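Small Cabinet, Large Argument: Brurkdale's Tabletop Drawers Draw a Crowd

BRURKDALE — The Wednesday session of the winter furniture series at the Plistance Hall was supposed to be about chairs. The chairs were still in a truck outside Zamora, so the evening went to a small wooden cabinet, and to the question of how a drawer ought to be opened. It ran until 9:40 p.m. There were refreshments, though not enough of them.
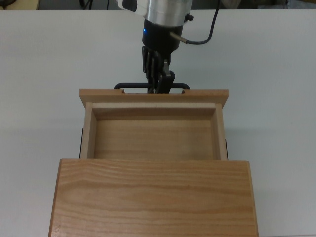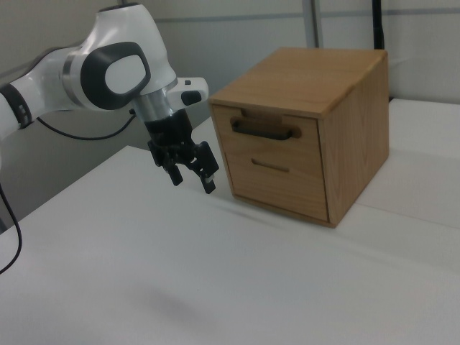
The cabinet is the work of Mavis Ridgeway, who has been building small storage out of her garage since she quit fitting kitchens. She sells it under the name Sitine, a word she says she got from mishearing her sister on the phone. It's meant to live on a desk or a counter and hold whatever is living there already without permission. Ridgeway put the drawers in, she said, for "the stuff you'd be embarrassed to own a bigger drawer for."

Things were civil until somebody asked about the handle.

It's a black metal loop, and depending on who had the microphone it was either the best part of the piece or a disgrace to an otherwise decent box. The anti-handle party, seated mostly by the radiator, wanted a plain wooden knob. One man wanted no hardware whatsoever and proposed a finger hole. He was asked how he felt about splinters and sat down.

Ridgeway heard them out with the patience of a woman who has installed other people's kitchens. She had gone through 17 handles before settling on this one, she said, and the knobs were the first to go. A knob gives you one way to take hold of it. A loop you can hook with a finger when the rest of your hand is full of mail.

"People don't open a drawer with a free hand," she said. "Nobody in my house has had a free hand in years."

The talk moved on to the drawer bottoms, where it stayed for longer than the hall's folding seats were designed for. They're plywood, and a woman in the second row asked, in the tone usually saved for asking after a divorce, whether solid wood had been considered. It had. Ridgeway's early version had solid bottoms that swelled every August and would not let go of their contents until October. She lost a checkbook in there for a whole summer. Plywood stays put, it weighs less, and the only people who mind are the ones who take their drawers out to look underneath. Several of those people were present.

Nobody had a bad word for the wood. It's pale and the grain shows, and it has been left to look like itself, a welcome change after last month's session on distressed finishes, in which a perfectly good nightstand was beaten with a chain.

There was some discussion of size. The cabinet is a compact thing, close to a cube, and a few in the audience felt that at this scale it counted as a box with ambitions. Ridgeway said she'd been called worse. Her view is that most clutter is small clutter, and that big furniture just gives it somewhere to spread out. Her own testing program amounted to emptying her kitchen junk drawer onto the floor and seeing what deserved to go back. The batteries made it, as did the tape and one of the four tape measures. The soy sauce packets did not, although her husband has appealed.

She also offered the evening's only piece of practical advice, which is to put a new drawer to work slowly. Pull it all the way out, look at it with nothing inside, and leave it that way for a day. Then put in the things you went hunting for that day and couldn't find. She claims this keeps the rubber bands down. A show of hands suggested that most of those attending had never seen the bottom of a drawer they owned and didn't care to start.

Now for the money. The Sitine will be made in a first run of 600, with the woodwork done in Zamora and the assembly in Brurkdale. Ridgeway said 1532 people had put their names on the waiting list as of that afternoon, a number she read off the back of an envelope and then read again. She'd like to make more. She would also like her garage back, and her car has spent February in the street forming opinions.

The hall took in 2580 dollars from the series so far, most of which is promised to the roof above the coat rack. Anyone who hung up a coat on Wednesday will understand.

The finger-hole man was seen afterward at the order table. He said he was only reading the form.

The chairs have since arrived and will be discussed next session, starting at 7 p.m. Attendees are asked not to sit in them until the talk is over, and to bring something to eat that isn't crackers. The side door sticks, so use the front.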